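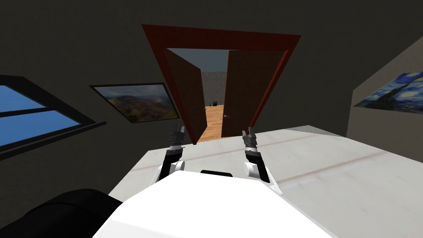

February — open day at Lindgren

Search this diary Go

I'm home, my feet ache, and I'm still grinning! The Lindgren people let us into the simulator room and I stayed for 2 hours (I'd planned on a quick look before lunch). They had a robot with two arms running in a made-up room, and we watched from just behind its shoulders, with the arms reaching out over a big white tabletop and the doors open beyond. Somebody had even hung The Starry Night on the wall in there. I loved that.

Clyde Tillman did the talking and never once made me feel slow. He said they've put it through 3,000 practice runs on the computer, all of them without so much as a scratched knuckle — and then he let me try the controls. I got 30 seconds before the next person's turn and spent most of it going the wrong way. Left is hard when the whole room leans! I went back and lined up again.

Must look up the Cerance course he mentioned. Evenings, I think.

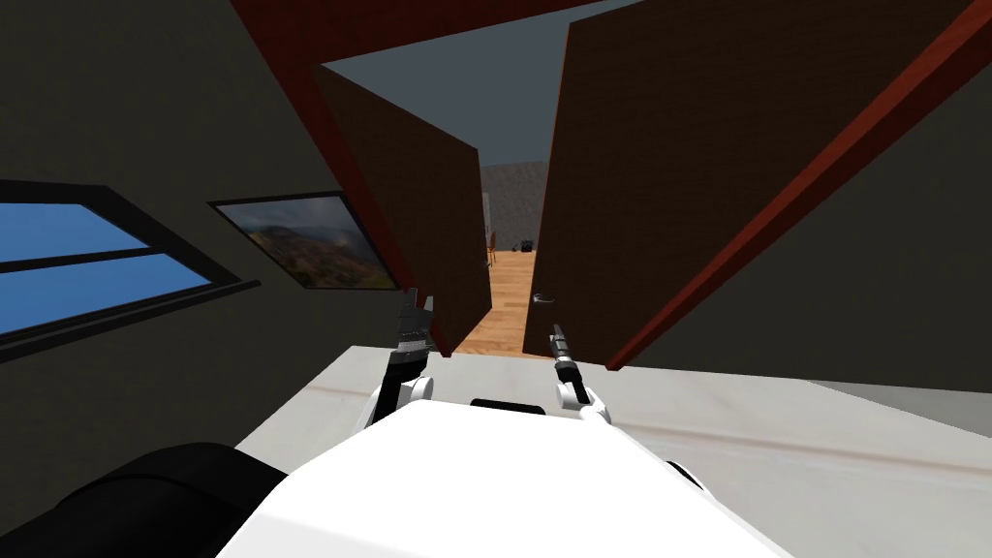
Ignacio Thibodeaux thought the practice runs were the dull part and that we should have waited for the real arms after lunch. He may be right about the arms, but I wouldn't have given up my second turn. We argued about it all the way to the bus, and he's coming with me to the Ullerell one.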